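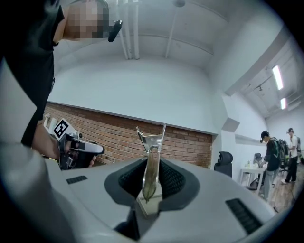
――今回の作品は、どんな人に向けて撮ったのですか。

「きょうだいです。障害や難病のある子の隣で育った人に、まず見てもらいたいと思いました」

オシーン・シーハン(Oisín Sheehan)監督の長編ドキュメンタリー『Holow』は、聴覚過敏のある弟と暮らす姉の一年を追った作品である。上映時間は88分。家族を扱った映画では親が語り手になることが多いが、本作で親が話す場面は短く、カメラはほとんど姉のそばにいる。

監督はもともと地方局でニュースの編集をしていた。自身にも三つ下の妹がいて、子どものころは通院の付き添いが週末の予定だったという。

「待合室で宿題をしていました。それが嫌だったという記憶はないんです。ただ、どうだったかと人に聞かれたことがなかった。大人になって初めて聞かれたとき、答えるのに時間がかかりました」

企画書を書いたのは局を辞めた翌年の4月。制作会社Wotbyに持ち込み、プロデューサーのレジス・ルノー(Régis Renaud)氏と組むことになった。最初の打ち合わせでルノー氏が尋ねたのは予算のことで、監督は数字を用意していなかった。

「2週間待ってもらいました。そのあいだに家計簿のような表を作って、持っていったら半分に削られました」

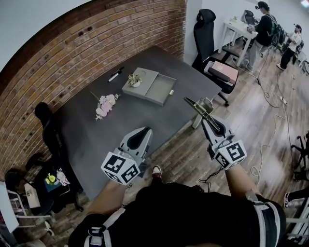 削られたのは主に音楽と移動の費用だった。結果として撮影は一つの町に絞られ、スタッフも監督と録音の二人だけになった。録音を優先したのは監督の希望である。弟が掃除機の音で部屋を出ていく場面では、観客にも音の大きさが伝わる必要があった。

「最初の仮編集では、音を実際より大きくしていました。姉に見せたら、こんなにうるさくない、と言われた。弟にはこう聞こえているかもしれないと説明したら、それは監督の想像でしょう、と。そのとおりなので、元に戻しました」

撮影には12か月をかけた。家族とは、途中でいつでもやめてよいという約束を書面で交わした。実際に一度、夏のあいだ撮影が止まっている。理由は映画の中では触れられておらず、監督もこの取材では話さなかった。

再開後に撮ったのが、姉が台所で進学の相談を切り出す場面である。母親は皿を拭きながら聞いている。会話は6分ほど続き、途中で一度もカットが入らない。

「切る場所は探しました。ルノーさんは長いと言い続けていて、今も長いと思っているはずです」

ルノー氏にも電話で聞いた。「長いです」と氏は答えた。「でも試写で席を立った人はいませんでした。私の負けということになっています」

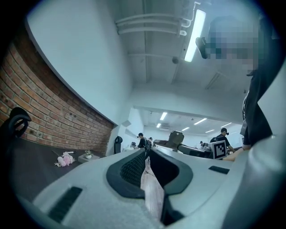
完成した作品は2018年11月24日、オ・ドゥーガル(Ó Dubhghaill)ホールで初めて一般に公開された。客席は300。上映後の質疑では、親の立場からの質問が続いたあと、後方にいた若い女性が手を挙げた。自分にも兄がいる、と言ったきり言葉が出ず、マイクは次の人に渡された。

「終わってからロビーで少し話しました。内容は言いませんが、長く話したわけではありません。連絡先を書いた紙を渡して、それで別れました」

その後、配信サービスのFivoでも公開が決まり、最初の月の視聴は3888回だった。監督はこの数字を多いとも少ないとも言わない。感想の投稿はすべて読んでいるという。

批判もある。弟の視点が薄い、という指摘がいちばん多い。

「それは当たっています。弟さんは撮られることは嫌がらなかったけれど、質問されるのは嫌がりました。だから質問しなかった。映画としては穴だと思います。埋める方法は今も分かりません」

家族とは今も行き来がある。姉は希望した学校に進み、家を出た。弟は映画を最後まで見ておらず、冒頭の海の場面だけを何度も見ているそうだ。

次の作品について尋ねると、監督は少し考えてから、きょうだいの集まりを運営している人たちを取材していると話した。まだ撮影は始めていない。

「会って話を聞いているだけです。カメラを持っていくと、みんな親の話をするんです。自分の話になるまで待とうと思っています」

学校や支援団体での上映については、Wotbyが申し込みを受け付けている。日本語字幕版には、音の情報を文字で補ったものもある。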